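3.2 Table clearing: mixed small packaging

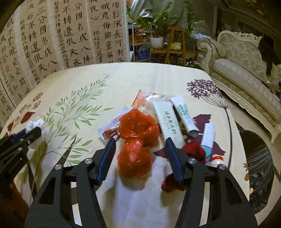
Figure 4. Sachets and wrappers in a pile on the printed tabletop, orange-red bag between the pads.

3.3 Sorting the pile

Soft packaging was the slow part of the Hondwood set. Of 2961 items logged across all tables, 291 were sachets or wrappers in piles like Fig. 4, and these took up far more of our labeling time than the cups or cutlery did. Main trouble is overlap. The orange-red bag, twisted or tied in the middle, lies partly over a silvery-white wrapper, so only some of the wrapper's outline can be drawn. Same with the dark gold-speckled packet, which peeks out between two others.

Labels: one per item, no merging. Printed text not used for the class, even where its readable (the pale green sachet has a column of Chinese characters). Crumpled pieces with no clear shape, e.g. the dark red ones, went in as "soft, other". Khamphan relabeled 284 of the 291 blind; the remaining seven were dropped becuase the outlines were unfinished.

Cream tabletops with botanical prints gave more false edges than the plain Furkari top. Pale wrappers worst. We tried masking the print in December, no real gain, left it out. Shiny film was a separate problem, see 3.4.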